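4.2 Adding memory to a Tudatley desktop tower

This section applies to towers supplied to branch offices under the Barrientos agreement. Laptops are covered in section 6. Allow one working period for each computer and complete form 232 before starting.

1. Shut down the computer and disconnect the mains lead.

2. Lay the tower on its side and remove the side panel.

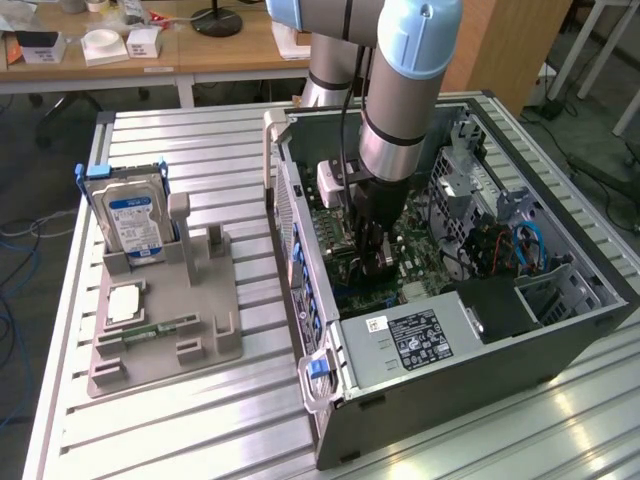 3. Touch a bare metal part of the chassis before handling any module. Modules must stay in their bags until they are needed.

Caution: Do not mix modules from different kits. Mixed kits are not covered by the warranty.

4. Press the new module evenly into its slot until the clips close. Do not force it.
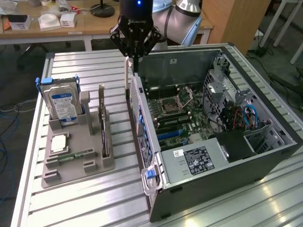
4.3 Closing the case and recording the work

1. Enter the asset number and the module part number in the Ora register. Entries are checked by Kenna Pringle at the end of August each year.

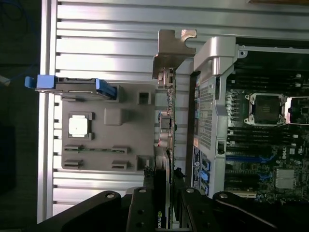
2. Check for parts left out of the case before refitting the panel. Blue marks the parts meant to be moved by hand, such as the long latch handle with its rounded tab. Return handles of this kind to the closed position.

3. Reconnect the mains lead and start the computer. If error 322 is displayed, repeat section 4.2 from step 1.

Note: Unresolved faults should be reported to Lewis Leckie on extension 623.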